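Old color negatives in the attic, worth scanning myself?

Masach
Posted 30/08/2019

Hi everyone! I was clearing out my late uncle's attic and came across a shoebox with 118 strips of color negatives in it, nearly all of them from the paper mill where he worked (the mill came down years ago, so you can imagine how excited I was). A few strips have gone a bit pink and some are stuck to their sleeves. I have an old flatbed with a film holder, and a shop in town quoted me 90 dollars for the lot. Would you do it at home or hand them over? I'd love to have prints ready for the mill reunion in September.

Cemness
What a lovely find! I did my dad's negatives on a flatbed over one winter and enjoyed nearly every evening of it, but it is slow - count on almost 50 hours for a box that size once you add in the dusting and the color fixing. The pink cast usually comes out fine if you set the black and white points for each channel separately. Please don't pull at the stuck ones, though. Leave those for somebody who can soak them properly.

With the reunion so close, I'd pay the shop for the bulk of it and keep your favorite 3 strips to play with yourself. Before you scan, lay everything out on a clean cloth, wear cotton gloves, and write the strip numbers on the new sleeves, not on the film. 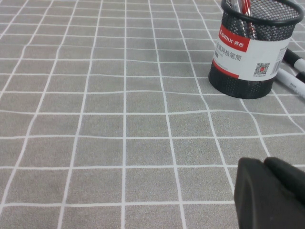
Frota
shop. ask for tiffs not jpegs and get the negatives back in the same order you gave them

Dreletti
I agree with Cemness about the stuck ones. I tore one of mine years ago and still feel bad about it! Do check whether the quote includes color correction, as mine didn't and I ended up doing all of it again at home.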